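Handout 6: Looking After the Hand-Held Gripper

Read this before the lab session. The lab session is not the time to read it, because you will be holding a gripper.

Where we are

Last time we mounted the controller and argued with the power supply. This week is the hand-held unit at the Lidine bench: fingers, pivots, frame, and the check you run before anyone records a thing with it. The unit has no motor. You are the motor. Most of the faults students report on it are therefore faults in the motor, but we will go through the mechanical ones first, out of politeness.

Fingers

The fingers come off more often than any other part and go back on wrong more often than any other part. Each is held by two screws. Start both by hand, bring the finger square to its mate, then tighten them in turns. If you run the first one all the way down before starting the second, the finger sits at a slight angle and will look fine until you try to hold something round.

Wipe the contact faces with a dry cloth. No solvent. The Huteck group used solvent one November and spent the rest of the term with fingers that picked up dust, hair and, on one occasion, the handout.

Check the faces under the lamp for shiny patches. An even dullness is normal wear. One shiny corner means the finger is doing all its work there, and you should go back to the paragraph about screws.

Pivots

Move the linkage slowly through its full travel 10 times with nothing in the grip. You are feeling for a notch, a soft spot, or side play. A notch is usually grit. Side play is usually a worn bushing, and the spares are in the drawer marked Kester, which has not contained anything from Kester in living memory.

One drop of light oil per pivot. If oil reaches the finger faces you have used more than one drop, whatever you tell me.

The cup test

Once the fingers are on and the pivots are free, close the gripper on the steel cup. Come in from above, fingers on opposite sides, just below the rolled rim. The cup is smooth, round and tapered, so it shows up a crooked finger very quickly. Work over the table and keep your own feet out of the matter.

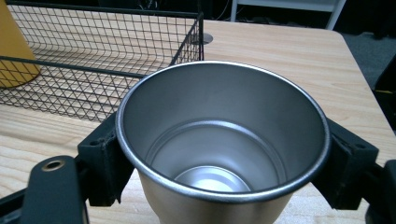
Fig. 6.1. Cup test: steel cup held upright, one finger on each side below the rim.

Hold for 15 seconds, then look at three things. Has the cup turned? Has it slid? Has it tipped toward one finger? Turning points to uneven contact. Sliding points to dirty faces or a tired hand, so swap hands before you blame the faces. Tipping means one finger is higher than the other, and now you know where to look.

Repeat 8 times and write down every result, including the embarrassing ones. A log with no drops in it tells me only that the log was written over lunch.

Do not grip on the lip itself. It feels wonderfully secure - the rim does the job the fingers are supposed to do, and a badly set gripper passes.

Frame and fasteners

Go over the frame last. Look along each bar for bends and press lightly at the joints. Anything that clicks should be tightened and tried again. Anything that still clicks gets a tag and goes on the repair shelf. Please write the fault on the tag. "Broken" is a mood.

The full strip-down is due every 500 cycles. The cycle count lives in the bench book, and it is only as good as the last person who remembered to fill it in, so if the page looks suspiciously clean, assume the strip-down is due.

For next time

Bring your test log and read the Ogura notes on finger pads, sections on wear and replacement. They are dry, but shorter than they look - half of it is index. We will be fitting new pads to the unit and running the cup test again, before and after, so leave room on the page.

Put the screwdrivers back in order of size. There is an outline for each one on the board.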